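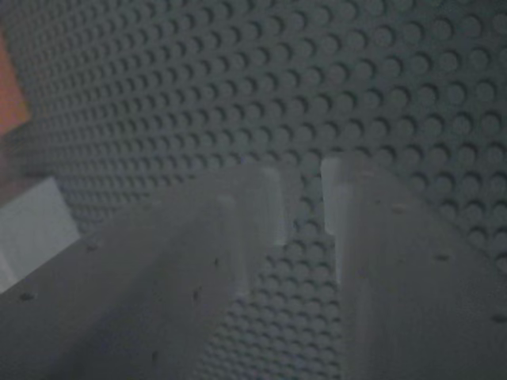

December 31, 2020

So I spent most of the last week of the year rewriting our house rules for the gripper bench at Gaveck, and I have opinions now (sorry in advance!).

The old rules were one page. They said keep your hands out when the light is on, log your runs, clean up after yourself. Fine as far as it goes, but two people could follow that page to the letter and end up with runs you can't compare. One of us would wipe the fingertips before every session and the other would do it when it crossed their mind, so, in May or so.

The new version is 4 pages, and the part I care about most is the pre-run check. Look at the fingers up close before you start, both of them, not a glance from the chair. If there are specks on them, write it down, even if you don't know whether it's dirt or a mark in the surface. Close the gripper all the way once and open it again. Then check that the studded plate is clamped, and I mean push on it with your thumb.

The other big one is stopping. We had 1,272 runs in the log for the Lovito job and I threw out 218 of them, mostly ones where somebody noticed a problem halfway through and kept going anyway to "save" the run. I get it, I've done it too. The rule is now that you stop, label the run as stopped, and start a fresh one with a new number. Please don't reuse the old number. I will find out, and I will be grumpy.

Escobedo (our sister site) wants to borrow the whole thing, which is flattering, but they run two shifts, so they'll need a handover section and I haven't written one yet. I'm thinking a half page, with the last run number, anything odd about the fingers, and who to call.

If you have a handover sheet you like, send it my way. I'm back at the bench after the holiday.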